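Delegating Calendar Access Within a Shared Office

Posted 26 May 2021 by Mudassar Bhutto

Several readers have written to ask how calendar delegation differs from ordinary calendar sharing, and which of the two is appropriate for a small organization. The question came up again when my colleague Usman Cheema moved the front office at Bokel to a hosted mail system, so I have set out the arrangement adopted there in some detail.

Sharing a calendar gives another person permission to view it. Depending on the level selected, that person may see only whether you are free or busy, may see the subject and location of each appointment, or may see the full contents. Delegation goes further. A delegate may receive meeting requests addressed to you, respond to them, and create or change appointments on your behalf. Replies sent by a delegate normally show both names, so the recipient knows who prepared the message and for whom.

The distinction matters when permissions are first assigned. At Bokel, the previous practice had been to give every member of staff editing rights on every calendar. Appointments were moved without notice, and it was difficult to establish who had moved them. The new policy allows each manager 2 delegates. All other staff receive free and busy information only, unless a manager grants more. 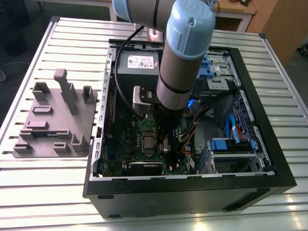 Before any permissions were changed, Usman exported a list of the existing entries. There were 689 of them across the organization, many belonging to accounts that had been closed. I recommend this step to any office, however small. An old permission does no visible harm until an address is reused, at which point a new employee may inherit access that was intended for someone else.

To add a delegate in the desktop mail program, open the account settings and select the delegate access option. Choose the person from the organization's address list. A name typed by hand, or taken from a personal contacts folder, may not be accepted, as the delegate must have a mailbox on the same system. Then select a permission level for each folder. The levels are as follows:

Reviewer: may read items.
Author: may read and create items, and may change items that he or she has created.
Editor: may read, create and change all items, including those created by the owner.

A delegate who will answer meeting requests needs the Editor level on the calendar. The same person does not need any access to the inbox for this purpose if meeting messages are set to go directly to the delegate. This point is often misunderstood, and inbox access is granted where it was never required.

Private appointments are handled separately. By default a delegate sees the time as busy but cannot open the item. A check box allows delegates to see private items, and it applies to every folder to which the delegate has access. Managers at Bokel were advised to leave it cleared. I would add that the private setting should not be relied upon to protect truly confidential material, as some other mail programs do not honor it.

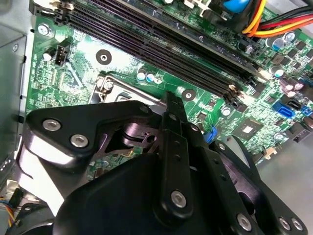
Inside the computer case, with the memory slots at the top of the board.

Meeting requests may be delivered to the delegate only, to the delegate with a copy to the manager, or to both equally. The second option suited most of the managers, who wished to be informed but did not wish to reply. Under the third option, two people may answer the same request differently. We saw this in October during a trial in the Malik meeting room, when one booking was accepted by the manager and declined by the delegate within the same hour. The organizer received both replies.

Mobile devices require particular care. A telephone that is permitted to accept or delete meetings may act on an item the delegate has already processed, and duplicates or missing appointments can result. Staff at Bokel now process requests from the desktop program or the web page and use their telephones for viewing.

Shared rooms and equipment should not be assigned personal delegates merely for convenience. A resource mailbox can accept or decline requests automatically, subject to rules on length and advance notice. A person needs to be named only where a booking requires approval. The larger of the two Bokel rooms is set up in this way, and the smaller accepts any request that does not conflict with another.

Finally, permissions should be reviewed when an employee changes position or leaves. Removing a name from the delegate list does not always remove the folder permission, so both should be checked. Usman has added the two checks to the departure form, directly below the return of keys.

Questions on resource mailboxes may be left in the comments. I intend to cover approval rules for outside organizers in a separate post.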